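Setting Up the Desk, continued

4. Push the desk back until its rear edge is close to the curtain. Leave 2 inches so the cloth can hang straight.

5. Put books and small items along the back edge. Stack books flat, largest at the bottom — no higher than 8 inches.

6. Place the mouse pad in the middle, with the wrist rest toward the chair. Keep mugs away from it.

The wooden desk and the curtain behind it:

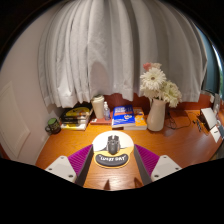
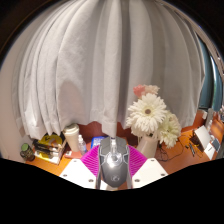
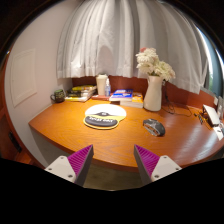

Sturnano Workplace Services, Wakham Office

7. Put flowers where they will not block the window catch. Artificial ones need dusting only.

8. Wipe the desktop with a soft cloth, following the grain. Use the Lekota cleaner from the supply closet, form 252.

CAUTION: Do not spray cleaner onto the desk or near a wall outlet. Spray the cloth.

CAUTION: Do not set hot mugs on the glossy finish. Marks have to be sanded out, and the desk is out of use until that is done.

Note: Desk lamps are ordered separately. The limit is 75 watts.

Note: Curtains are taken down for washing in May. Clear the back edge of the desk the evening before.

Questions about furniture go to Sotiris Antoniadis, Grandia wing.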